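The Night Porter of Gollthorpe Hall

A short story 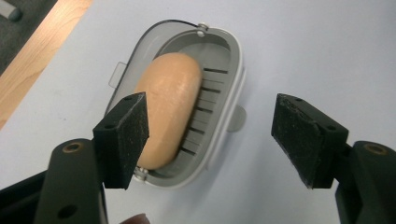 Soap in a grey dish with slots along one side.

The letter from the college said that residents should bring their own towels, their own bedding and an open mind, and Johannes Nel had packed the first two with great care and worried about the third all the way from Perden on the slow train.

He was not, as he told the young man across the aisle (who had not asked), a student in the usual sense. He was a retired tram inspector with a good pension and a bad hip, and he had been given a place on the summer leadership programme at Gollthorpe Hall because his granddaughter had filled in the form for him one evening in spring and had left the box for date of birth until last. By the time anybody in the office noticed, the offer had gone out, with a crest on it, and the director had decided that it would be more embarrassing to take it back than to let him come.

Gollthorpe Hall had been the corn exchange of Zutville for longer than it had been anything else. After that it was a ballroom, and then for a long while it was a place where the council kept chairs. Now it had been done up, with glass doors and a lift, and the upper floor was cut into bedrooms for the residents, each with a desk, a lamp and a washbasin. They had kept the old clock. It stood in the entrance and ran seven minutes slow, and there was a brass plate under it thanking the Baloyi Foundation, whose money had paid for very nearly everything you could put a hand on.

Johannes was given room 30, at the end of the corridor, over the kitchens. He unpacked his shirts and his shaving things. He put the soap beside the basin and his wife's photograph beside the lamp, and then he sat on the bed and listened to the others arriving - doors, laughter, somebody's suitcase with a bad wheel going up and down, up and down, looking for its number - and he thought quite seriously about the evening train home.

What stopped him was that he was hungry, and supper was at six.

The first week was hard, I won't pretend otherwise. They were put into groups and asked to plan things: a festival, a new bus station, a campaign for a candidate who didn't exist. The young people were quick and kind and talked over one another like starlings, and by the time Johannes had got his sentence in order they had moved on to the next sheet of paper. On the third afternoon a girl with a green pen asked him, very nicely, whether he would like to be in charge of the timekeeping, and he said that he would, and he went up to his room afterwards and lay down with his shoes on, a thing he had not done since he was a boy.

He couldn't sleep that night. It was June and the room was warm, and the kitchens hummed underneath him. A little after two in the morning he put on his cardigan and went down the main stairs, holding the rail on account of the hip, and found the night porter at her desk under the clock, with a textbook open in front of her and her head in her hands.

Her name was Juwita Sutanto. She apologised for the light, and he apologised for the cardigan, and then there was one of those pauses in which two polite people wait to see who will go away first. Neither of them did.

"What is it?" he said, meaning the book.

"Timetables," she said. "Well, scheduling. It's for an exam. You have so many vehicles and so many drivers, and they all have to have their dinner, and one depot is closed for repairs. I've got it wrong four times."

Johannes Nel pulled up a chair. I think if you had been standing on those stairs you would have seen his back straighten, and perhaps the years go out of it, although he'd have told you it was only a better chair than the one in his room.

"Ah," he said. "Now. Who wants their dinner first?"

They did it on the back of the visitors' register. He showed her how you start with the people, because a tram will wait in a shed all day without complaining and a driver won't, and how you always keep one man spare and never tell anyone his name. He told her about the winter when the points froze at Perden, and how they had shifted 3,582 passengers by hand, as it were, on foot and by coal lorry and in one case on the back of a brewery horse. She laughed so much that she had to put her hand over her mouth. By four o'clock the sum had come out. She checked it twice against the answer at the back, and then she turned the book round so that he could check it as well.

He went down the next night, and the one after. On the fifth night the girl with the green pen was there too, in her socks, having heard voices, and she brought her bus station with her. It was a very handsome bus station and there was no way whatever of getting a bus out of it. Johannes looked at it for a good while, with his glasses pushed up on his forehead, before he said so.

By the end of the month they needed more chairs, and these at least Gollthorpe Hall could still supply, as the council had never come back for the ones in the cellar. People brought biscuits. The director came down once at three in the morning to complain about the noise, and stayed to argue about trolleybuses until it was light.

Juwita sat her exam on the last morning of the programme and got 77, and she rang the bell on the porter's desk until it woke the whole upper floor. Johannes had his case packed by then and his coat over his arm. He'd meant to catch the ten o'clock, but he had gone by the clock in the entrance, so he had missed it, and he was asking whether there was any breakfast left.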